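Langat gripper comparison: interim progress report to the Prornine fund
Prepared by Siham Ouali and Arvo Ruotsalainen, Grotlow
Reporting period ending October

1. Scope of the period

The work covered by this report is the second stage of the comparison, in which the two-finger gripper supplied for Langat is tested on the same arm and with the same controller as the earlier suction unit. The task is unchanged: items are placed in a shallow round plate on a white table, and the trial is scored on whether the item stays inside the rim once the gripper has withdrawn. A head-height camera records each trial. The wrist camera proposed in the original plan has not been fitted – see section 4.

2. Test set-up

Arm speed, approach height and plate type were fixed at the start of the period and have not been altered. The item set is a yellow pepper, a green pepper, a banana and an orange wedge. The wedge was kept in the set in spite of its awkward shape, as it gave the suction unit the most trouble.

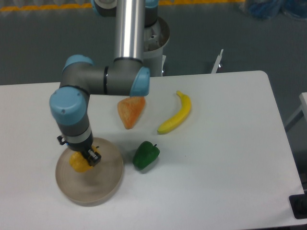
Was the same controller software used for both grippers?
The Praron controller ran the same release throughout, with only the gripper driver changed. Force limits were set separately for each unit and are listed in the settings file sent with the last report.

3. Results to date

The two-finger gripper has completed 59 trials, of which 42 met the scoring rule. The remaining 17 were failures. Most of these were poor grasps on the banana, where the fingers closed too near one end and the item turned as it was lifted. Three were stops raised by the controller when the force limit was reached on the green pepper; the limit was left as it was so that the run would remain comparable.

Placing has been more reliable than picking. The weak point is the release: the fingers need room to open, and when the target position is close to the rim the outer finger may push the item before it is free. The release height has been logged for every trial, but the effect has not yet been separated from that of item shape.

The head camera view is adequate for scoring. It is less useful for fault finding, as the wrist covers part of the plate during placing and the contact point has to be judged from one side.
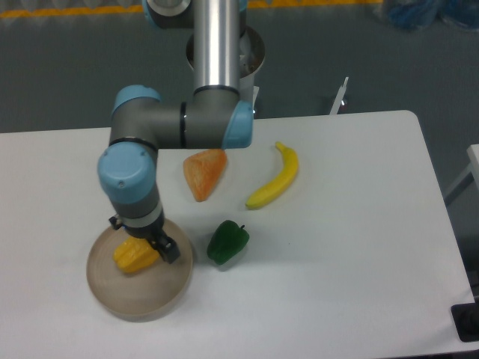
Page last changed: October, 16:42

4. Departures from plan

The wrist camera bracket did not clear the joint cover at full bend and was returned for rework. No trials have been run with it. The cost of the rework falls within the existing equipment line and no further funds are requested.

Trials with the suction unit will not be repeated. The earlier data were checked against the present scoring rule and can be used as they stand, apart from those recorded before the table was fixed in position – these have been left out of the comparison.

5. Work for the next period

Siham Ouali will run the release height tests, using the yellow pepper only. Arvo Ruotsalainen will fit the reworked bracket and repeat the camera calibration. A softer finger pad is on order and will be tried on the banana once the release tests are complete. The full trial log will be supplied with the next report.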